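Sorting Soft Toys and Small Items on a Bed: Gallery

Posted November 22, 2019
Filed under: Bedroom, Storage, Small items

This page covers one step of a bedroom clear-out: putting soft toys and small odds and ends into a single cardboard box, using the bed as the work surface. Earlier pages in the Ullinora storage notes deal with drawers and with the shelf unit. The toy step was left until March of this year on the first pass and was then repeated in the fall with a smaller box. The notes below are from the second pass.

Work surface

A made bed is a good height for sorting and gives more area than most desks. The top cover should be pulled back so that only a flat sheet or a thin cloth is left. A thick comforter lets small things roll into the folds, and a box set on it will lean. Pull the cloth tight at the corners before starting.

A printed cloth has one drawback. Small dark parts such as buttons, doll shoes and hair ties are hard to pick out against a busy black pattern. Sweep the cloth with a flat hand at the end and check the side next to the wall. A plain cover in a mid color is easier to work on if there is one in the closet.

Box

Plain brown corrugated cardboard, single wall. The box used for the Ullinora notes measures 30 cm on its long side. A 60 cm box was tried first and given up: the toys at the bottom were pressed flat by the ones above, and the full box was awkward to carry down a narrow stair. The Javstead range of lidded boxes was also looked at. They are stiffer, but the lid takes up shelf height and the fabric lining picks up lint.

Leave the flaps up or fold them fully outside. Flaps folded halfway catch on long plush.

Order of packing

1. Bodies with the most stuffing go in first, against the back wall.
2. Long-pile plush goes next, pile facing up — it marks if it is pressed against bare cardboard for months.
3. Hard or flat items stand upright along a side wall.
4. Round pieces and loose packets go last, in whatever gaps remain.

Group 4 stays on the cloth until the rest is in. Round pieces shift when anything is added beside them, and small packets slip to the bottom and are not seen again until the box is emptied.

Packets

Small white packets turn up in most clear-outs. Read the print before deciding where one goes. Drying packets can stay with stored fabric if they are whole and if the box is kept away from small children and pets. Food packets, wipes and anything with a liquid inside should be taken out of the toy group. A packet with no readable print goes in the trash.

Care before storage

Surface dust comes off plush with a soft clothes brush. A vacuum hose with a stocking over the end also works at low power. Washing is a separate job and should be finished at least a full day ahead, with the filling checked by hand for damp spots. The Risteo brush mentioned on the shelf page is too stiff for long pile and leaves tracks in it. Keep it for canvas and felt.

Weight is seldom a problem. A box of this size filled with plush came to around 200 g per layer on the kitchen scale, and the cardboard is rated for far more than that.

Pictures

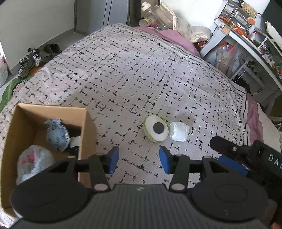 Open box with the blue-gray toy toward the back and the fluffy white one in front of it. The black item is against the right wall. The green eye-shaped plush and a white packet are still on the sheet. 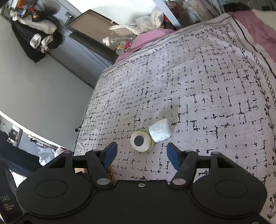

Round piece and packet, closer view. The two are touching. The cloth has a vine and loop border along its right side.

Labels

Write on one short side and on the top flap, using the same words in both places. A list of single items goes out of date quickly and is not worth the time. "Soft toys, small" is enough. If a box holds anything hard, add the word "mixed" so that it is not stacked under something heavy or squeezed into a gap.

Olteanu paper labels hold on cardboard for a season or so and then lift at the corners. Marker directly on the board lasts longer. Packing tape over a paper label is a fair compromise, though it tears the surface when removed.

Shelf position

Boxes of plush go on the upper shelf, with a gap behind them for air. Avoid outside walls in an unheated room. The Ullinora shelf is 100 cm wide and takes three of these boxes side by side with a little room left over, which is used for the spare pillowcases.

Next page: bed linen, folded sizes and shelf depth.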